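Matitport サポート 問い合わせ履歴
件名:給油後にエンジンがかかりにくい、燃料臭あり、警告灯点灯
対象:Zasis 1.6 ガソリン 5速MT
受付日:2019年10月24日
状態:解決済み
分類:燃料系統/蒸発ガス処理

【お客様からの最初の連絡】

給油した直後だけエンジンのかかりが悪くなります。クランキングは普通に回りますが、初爆までに3秒くらいかかり、かかってもアイドリングが不安定で、アクセルを少し踏んでいないと止まることがあります。走り出してしまえば普通です。翌朝の始動もまったく問題ありません。

満タンにしたときに症状が強く、半分程度の給油だとほとんど出ません。先週、高速のサービスエリアで満タンにしたあと、車の右後ろでガソリンの臭いがしました。地面に垂れた跡はありませんでした。帰宅途中にエンジン警告灯が点き、そのまま点きっぱなしです。

エアクリーナーと点火プラグは今年交換済みです。バッテリーも弱っていません。燃料ポンプの故障でしょうか。部品を注文する前に相談したいです。

【サポート 返信1】

お問い合わせありがとうございます。

燃料の臭いがあるとのことですので、先に安全面の確認をお願いします。

・車両は屋外か、換気のよい場所に置いてください。
・車両の下、燃料タンクの周囲、給油口から下りているホースに濡れやにじみがないか、エンジンが冷えた状態で見てください。
・濡れが見つかった場合はエンジンをかけず、レッカーで整備工場に入れてください。その場合、以下の点検は行わないでください。
・作業灯は密閉型のものを使い、白熱球のものは使わないでください。

濡れがなければ、診断機で故障コードを読んでください。汎用のOBD2リーダーで読めます。消去はせず、コードとフリーズフレームの内容をそのまま書き写して送ってください。

また、次の点も教えてください。

1. 給油のとき、ノズルが自動で止まったあとに継ぎ足しをしていますか。
2. 給油キャップを開けるとき、空気の抜ける音は強いですか。
3. 症状が出はじめたのはいつごろからですか。

【お客様 返信1】

車の下を確認しました。濡れはありません。タンク周りもホースも乾いています。臭いは今はしません。

コードは P0441 と P0172 の2つでした。P0441 はパージ流量の異常、P0172 は混合気が濃いという意味だとリーダーに出ています。P0172 のフリーズフレームは車速ゼロ、水温は暖機後の値、長期燃料補正は大きくマイナス側です。

質問の答えです。

1. しています。自動で止まってから、切りのいい金額になるまで入れるのが習慣です。
2. 以前は少し音がしましたが、最近はほとんどしません。
3. 昨年の12月ごろから時々ありました。毎回出るようになったのは夏からです。

走行中の燃費は変わっていません。

【サポート 返信2】

情報をありがとうございます。燃料ポンプの可能性は低いと考えています。ポンプの吐出が弱っている場合は混合気が薄い側に振れ、燃料補正はプラス側に動くのが普通です。今回は逆で、余分な燃料蒸気がエンジンに入っています。

疑わしい箇所は次の順です。

a. パージバルブの閉じ不良(開きっぱなし)
b. チャコールキャニスターへの液体燃料の浸入
c. ベントバルブの詰まり
d. 給油口側の逆止弁の不良

パージバルブは、キャニスターに溜めた燃料蒸気を走行中に吸気側へ流すための電磁弁です。通電していないときは閉じています。これが閉じきらないと、タンク内に蒸気が多い給油直後に、始動時から蒸気を吸い込んで濃くなります。

確認の手順をお送りします。工具は10ミリのソケットと小型のプライヤーで足ります。

手順1
エンジンを止め、完全に冷ましてください。給油キャップを一度開けて圧を抜き、閉めてください。バッテリーのマイナス端子を外します。

手順2
エンジンルーム内、インテークマニホールドの横にあるパージバルブを探してください。黒い樹脂製で、細いホースが2本とコネクターが1つ付いています。

手順3
コネクターを外し、両方のホースを抜いて、バルブを車両から取り外します。ホースは硬くなっていることがあるので、ひねってから抜いてください。抜いたホースの口は清潔なウエスでふさぎます。

手順4
外したバルブのキャニスター側のポートに短いホースをつなぎ、ハンドポンプで軽く圧をかけてください。口では吹かないでください。通電していない状態で空気が抜ければ、バルブの不良です。

手順5
テスターで端子間の抵抗を測り、値を控えてください。

手順6
キャニスター側のホースの内側に液体の燃料が付いていないか見てください。黒い粉が出てくる場合は、それも記録してください。

すぐに交換しない場合は、バルブを元に戻してからバッテリーをつないでください。ホースを開放したままでの始動は避けてください。

【お客様 返信2】

手順どおりにやりました。

バルブは通電なしで空気が抜けます。弱い抵抗はありますが、止まりません。抵抗値は29オームでした。ホースの内側に液体はなく、黒い粉が少し出ました。ウエスに付く程度です。

バルブを軽く叩いてから再度試すと、一度だけ空気が止まりました。次に試したときはまた抜けました。

部品は Prisgate の店頭に在庫があるそうです。純正と、Acuña の互換品があると言われました。どちらでもよいですか。

【サポート 返信3】

パージバルブの不良と判断します。抵抗値は正常の範囲で、コイルは生きています。叩いて一時的に閉じたことから、弁座に異物が噛んでいると見られます。黒い粉はキャニスターの活性炭です。

部品は純正をお勧めします。互換品を使う場合は、コネクターの形状とホース口の外径を現物で照合してください。この車種は年式の途中でコネクターが変わっており、車台番号での照会が必要です。

キャニスターについては、粉が出ているため劣化は始まっています。ただ、液体の燃料が来ていないので、今回はバルブの交換と配管の清掃を先に行い、様子を見る方法でも構いません。清掃は、パージバルブとキャニスターの両側でホースを外し、低い圧の空気をバルブ側からキャニスター側の開放端へ通してください。キャニスター本体には空気を吹き込まないでください。中のフィルターが傷み、粉がさらに出ます。

交換後はコードを消去し、次の確認をお願いします。

・暖機後、アイドリングで長期燃料補正の値を見る
・通常どおり走行し、距離を控える
・満タン給油を行う。自動停止で必ず終える
・給油後、すぐに始動して症状の有無を見る

【お客様 返信3】

純正のバルブに交換しました。車台番号で照会したら後期型のコネクターでした。互換品は前期用しか在庫がなく、買わなくてよかったです。

配管の清掃も済ませました。最初に粉が少し出て、そのあとは出なくなりました。クランプは1つ錆びていたので新品にしました。

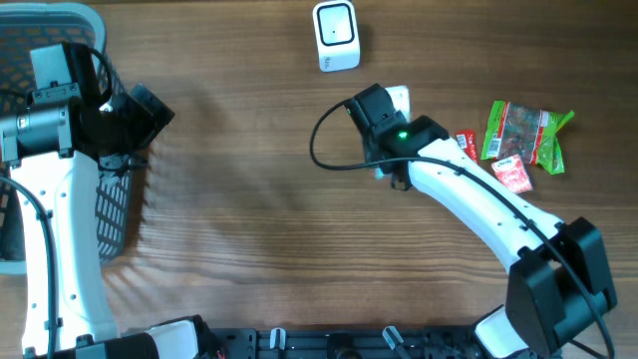
満タン給油のあと、自動停止から継ぎ足しをすると何が悪いのですか。
タンク上部に残してある蒸気用の空間まで燃料が入り、配管を通って液体のままキャニスターに届くことがあるためです。活性炭が燃料に浸かると吸着力が落ち、崩れた粉がパージバルブに流れます。

【お客様 返信4】

交換後の結果を報告します。

コード消去後の走行距離は556キロです。その間に満タン給油を2回しました。2回とも自動停止で終えています。

1回目:給油直後の始動は問題なし。アイドリングも安定。
2回目:同じく問題なし。臭いもなし。

長期燃料補正は、交換した日はまだマイナス寄りでしたが、50キロほど走ったところでゼロ付近に戻り、その後は動いていません。警告灯は消えたままで、保留コードもありません。

給油キャップを開けたときの音は、以前と同じくらいに戻りました。

【サポート 返信4】

ご報告ありがとうございます。数値からも正常に戻っていると判断できます。

キャニスターは現状のまま使用できますが、次の症状が出た場合は交換してください。

・給油中にノズルが何度も途中で止まる
・P0441 または P0446 が再び記録される
・パージバルブのホースから再び黒い粉が出る

次回の定期点検のときに、パージバルブのホースを一度外して内側を見てもらってください。外したクランプは再使用せず、新品にしてください。

【社内メモ】

原因:パージバルブの閉じ不良。弁座への活性炭粉の噛み込み。
背景:継ぎ足し給油の習慣によるキャニスターの劣化と推定。キャニスターは分解しておらず、未確認。
処置:パージバルブ交換(純正・後期型コネクター)、パージ配管清掃、クランプ1個交換。
未実施:キャニスター交換、ベントバルブ点検。
同種の問い合わせは登録済みのもので200件を超えており、燃料ポンプを先に交換して直らなかった例が含まれる。返信の定型文に、燃料補正の符号を確認する項目を追加すること。
前期型と後期型のコネクターの見分け方を部品照会ページに追記する。担当は部品情報班。

チケットを解決済みに変更。再発時は同じ番号で再開可。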